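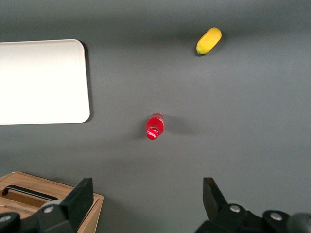
A white tray on a gray tabletop.

The drawer where my recipes go to die

By Shanti Negi

I have a drawer in my kitchen that I can't close. It's stuffed with recipes: torn out of magazines, copied onto the backs of envelopes, printed at work when the boss was on vacation. My grandmother's handwriting is in there, and so is a page and a half of instructions for a plum cake that stops right in the middle of the word "butter." I've moved this drawer, or its contents anyway, through four apartments. In July I finally decided to cook my way to the bottom of it.

The rules were simple. Two recipes a week, pulled out with my eyes shut, and whatever came up I had to make and eat. My friend Leopoldo Huerta (he used to run the kitchen at Telitz, back when it was open late and you could get soup at midnight) offered to come over and eat with me. I suspect he mostly wanted to watch.

The first one out was a bean stew from the back of a church bulletin, and it was wonderful! Smoky, thick, enough for days. The second was something called Turasska, in my aunt's writing, with no explanation of what it was. Flour, sour milk, dill, "cook until right." I called her. She said everyone knows what Turasska is and then changed the subject to my haircut. I ended up frying it in flat little cakes, and Leopoldo ate six of them standing up, so I'm calling that right.

After that came a bad stretch. There was a salmon mousse. There was a salad with canned pears and grated cheddar that I must have torn out as a teenager, and I would love to ask that girl what she was thinking. I made it anyway and ate half. The other half went to Leopoldo, who picked out the pears and told me about a cook he once worked with who put cinnamon in everything, including the coffee filters.

What surprised me was how many of the recipes I'd never once planned to make. I don't own a fish kettle. I don't like aspic. I think I kept them because of where I was when I found them, a waiting room or a long train ride or the kitchen table at my first place on Nic Aodha, where the window looked straight onto the bakery and I was hungry all the time. The plum cake came from a neighbor there. I can still hear her reading it to me through the wall while I wrote, and then I guess her phone rang. 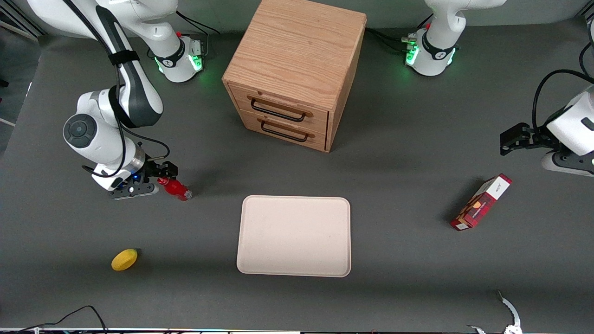
Finishing the plum cake

I left the plum cake for last, which was cheating, but it was my drawer. Leopoldo said to melt the butter. I said to cream it with the sugar. We argued about it all the way to the store and back, and in the end we baked 2 cakes, one each, on Sun 27 October, with the rain coming down sideways and the oven door held shut with a dish towel.

Mine sank. His was a little dry at the edges but very good in the middle, and it was better still on Monday with coffee. I wrote "melt it" on the page under my old handwriting, and the date, and a grease spot took care of the rest.

The drawer closes now if you lean on it. Leopoldo has already slipped something in there, a pepper relish he clipped from the Pendora newsletter, and I haven't decided whether to let it stay.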